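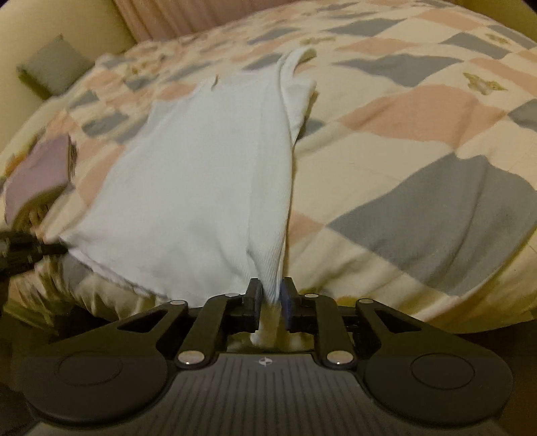 02/02/2025 — open day at Irkeck, notes typed up the same evening

Went over mainly for the cloth handling and stayed far longer than planned. The Dranine people had their hand-held gripper out and were letting visitors try it, and I went back for a second turn (and would have had a third if the queue had been shorter!).

What I liked most is how plain it all is. Two jaws, a set of linkages, pads at the tips, and you're picking at a real white knit top on a real patterned bedspread. Ribbed knit is a lovely nuisance. It stretches before it lifts, so a pinch near the hem pulls creases right up through the cloth, and you find yourself slowing down without being told to.

They have 281 garment runs logged so far, all by hand, and want 669 by October. Correa, the folding planner, gets trained on the lot.

Approach matters more than I'd thought. Jaws open, come in low, stop short, look at how the straps are lying, then commit. I rushed my first go and got a fistful of bedding along with the top — very satisfying to get it right on the next one.
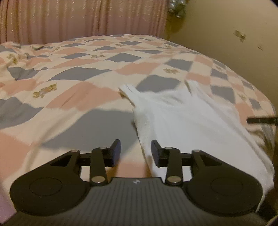 To follow up

- Ask Irkeck whether Correa copes with straps that have folded back on themselves.
- Pad wear: they change theirs after more than 3 weeks. Compare with ours on Zarkach.
- Try a ribbed top on our own bench before the towels. Towels are too easy!
- Find out if the next open day has the two-handed version running. I'd go again just for that.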